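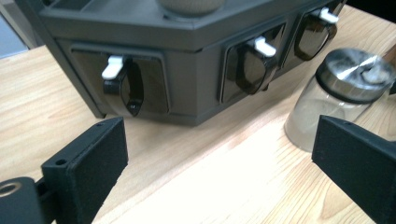

Covham Kitchen and Pantry List
Re: dry goods storage, countertop units

Print this message | E-mail this message

From: Suryani Pillai

Dulce Alvarado wrote on Sunday:

> Does anybody on the list keep rice and beans in one of those
> countertop units with the separate compartments? I have been
> using jars for years and I am out of shelf. My sister-in-law
> in Rotham says the doors on hers got stiff after one winter.
> Also, do you wash the whole thing or just wipe it?

Dulce,

I have one, a dark gray plastic one with the angled front. The doors are smoky see-through plastic, each with a curved black handle and a little white latch tab at the top. You can tell the rice from the lentils through them in daylight, less so at night. I keep a list on the fridge of what is behind each door.

Mine have not gone stiff. I had the same worry and asked Costel Petek, who had his for 4 years before he moved. He said flour dust gets in behind the latch and cakes there. He used a dry toothbrush on it every month or so. I don't keep flour in mine at all.

For washing, I empty one compartment at a time, wipe it with a damp cloth, and leave the door open overnight. Don't refill it in the morning if you have any doubt - one damp corner will spoil the lot. I lost a whole bag of red lentils that way in March.

I still use glass jars with metal screw lids for anything that smells, like cumin or dried shrimp. Smells get into the plastic and stay. The jars also hold whatever is left over when a bag won't all fit.

The flat top has a raised rim, so small things can sit up there. Measure under your cabinets first, and leave room for your hand.

If you want to see it before you buy one, come by any evening after 6.

Suryani

Message 87 of 209 | Previous | Next in thread

Contact the list owner | Copyright remains with the authors of each message | Back to top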